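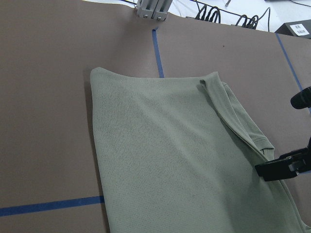
Knitwear Quality Technician, Rokley site

Reference: RK-92
Department: Fabric and Garment Testing
Reports to: Duván Cárdenas, Testing Manager
Hours: 40 per week, day shift
Contract: Permanent, after a probation period of six months
Closing date: 14 Apr 2020

Sturden makes knit tops and base layers for retail and uniform customers. Fabric is knitted and finished at Mosquera and shipped to Rokley for cutting, sewing and final inspection. The technician will work in the Rokley test room and will be responsible for physical testing of incoming fabric and finished garments. Most of the workload is waffle knits, jersey and rib in cotton and cotton blends.

Duties

Draw samples from incoming rolls according to the sampling plan and condition them before testing.
Measure fabric weight, width, stitch density and bow and skew, and record the results against the style specification.
Run wash and dry cycles and report dimensional change in length and width. Waffle structures shrink more in width than plain jersey and are tested on every dye lot.
Carry out colorfastness tests to washing, rubbing and perspiration.
Run pilling tests up to the cycle count given in the specification and grade the specimens in the viewing cabinet.
Measure finished garments at all points listed on the size chart, including sleeve length, chest width and neck opening.
Enter results in Ruta, the plant record system, before the end of the shift in which the test is completed.
Place lots on hold when a result is outside tolerance and notify the testing manager in writing.
Keep calibration records for balances, cutters and the washing machines.

Required

High school diploma or equivalent.
Two years of work in a textile laboratory, a knitting or dyeing plant, or garment inspection.
Ability to identify common knit structures and knitting faults, including dropped stitches, barré, needle lines and holes.
Normal color vision. A color discrimination test is given at the interview.
Ability to lift 45 pounds and to stand for most of the shift.
Basic spreadsheet skills.

Preferred

Associate degree in textile technology or a related subject.
Experience with circular knitting machines.
Working knowledge of Spanish. Queries on fabric lots are handled directly with the finishing department at Mosquera.

Pay and benefits

Pay is set by grade and experience and will be stated in the offer letter. Benefits include health and dental coverage from the first day of employment, 20 days of paid leave per year and a 200 dollar annual allowance for safety shoes and work clothing. Overtime is occasional and is paid at time and a half.

How to apply

Send a resume and a one-page cover letter to Chak-lun Chien, Human Resources, Sturden, Rokley site, quoting the reference above. Name the test methods you have run yourself and the type of equipment used. Applications without a cover letter will not be reviewed. Shortlisted applicants will be asked to complete a practical exercise in measuring and fault grading, followed by an interview with the testing manager. The position starts in June.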